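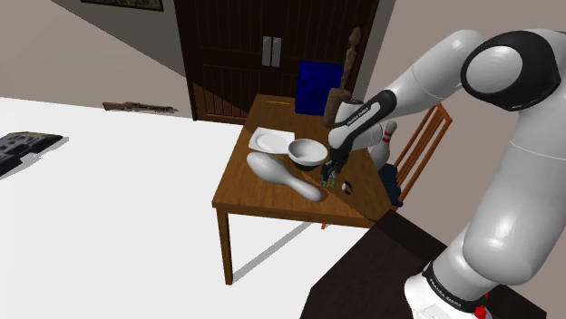
The Price of Waiting: How a Small Exporter Learned to Live With a Moving Currency

When Tetsuya Uchida opened the finance office of Prustari, he had one telephone, one calculator and a list of customers in countries he had never visited. The company sells valves for water pumps. The work is simple to explain, but the money behind it is not so simple.

Prustari buys its metal in one currency, pays its workers in a second one, and is paid by its customers in a third. Between the day an order is signed and the day the payment arrives, the exchange rate can move a lot. For one large order last year, the waiting time was 182 days. In that period the company lost almost all the profit it had expected.

"We did our work well and we delivered on time," Uchida told me. "Still, at the end we had earned less than the bank."

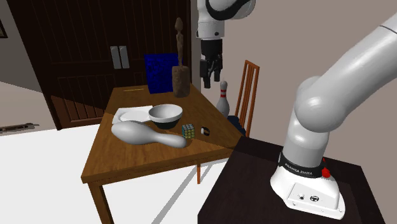 World Trade and Markets Desk

I visited the company in June, when the topic of currencies was again in every newspaper. Large firms have whole departments to protect them from such movements. They sign forward contracts, they keep accounts in many countries, and they can wait for a better day. A firm of the size of Prustari has fewer choices. Its bank, Brirnel, asks for a minimum amount before it will fix a rate in advance, and many of the orders are too small to reach it.

Uchida tried to solve this by putting small orders together. In the past year the company sent out 1,053 invoices, and he now groups them by the month of payment and fixes the rate for the whole group. It takes him one morning each month. The method is not perfect, he says, for customers do not always pay in the month they promise.

His second idea was more difficult for the sales people. He asked them to offer a lower price to any buyer who pays within 30 days. Some of them were angry at first. They had built their relations over many years, and they felt that talking about payment dates was not polite. The buyer Mac Suibhne, an irrigation supplier and one of the oldest customers, accepted the offer at once. Others have still not answered. 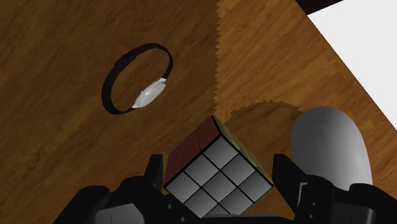
The difference in the accounts is already possible to see, though it is modest. The company now borrows less to cover the months of waiting, and it could renew its contract with the foundry Tratitz without asking for a new loan. Of the 3,133 valves in that contract, the first part should be delivered before autumn.

I asked Uchida if he follows the forecasts of economists. He keeps 2 of them in a folder, he said, and they disagree about the direction of the dollar. He reads both. Then he fixes his rate on the same date of the month as always, and goes back to calling the customers who are late.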